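2 min read

Ok quick one, bus is in a bit and I still haven't packed lunch.

So the cereal thing. I gave up sugary cereal in February and everyone said I'd crack by spring. Did not crack. Oatmeal every morning, more than 6 months now. Plain, salt, a bit of milk. Junhao Shi at work says it tastes like wet cardboard and he's not wrong but you get used to it. You really do.

Things I changed my mind on. Steel cut is not worth it on a weekday. Too long. Rolled is fine, the big bag from the Stollville market is fine. Brown sugar is cheating, banana isn't (my rules). And smaller bowls!! I was eating out of basically a mixing bowl before, no wonder I was asleep by ten.

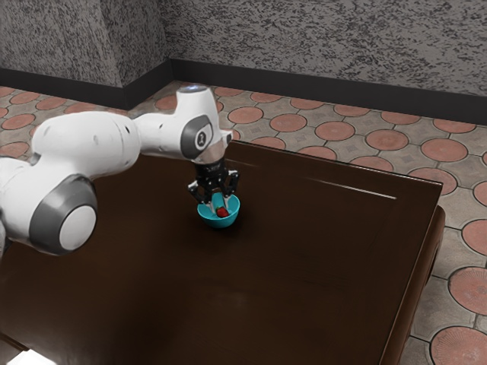

Small teal bowl, dark table.

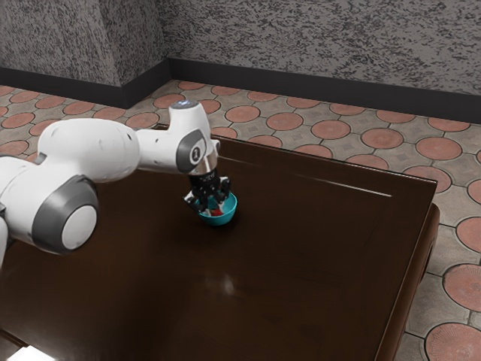

Anyway portion wise, half a cup dry is plenty. I used to do a full cup and then feel awfull till lunch. Two people asked if I lost weight, no idea, dont own a scale.

Next up is coffee. Not quitting, just want to get down to two a day. Wish me luck, gotta run, will fix typos later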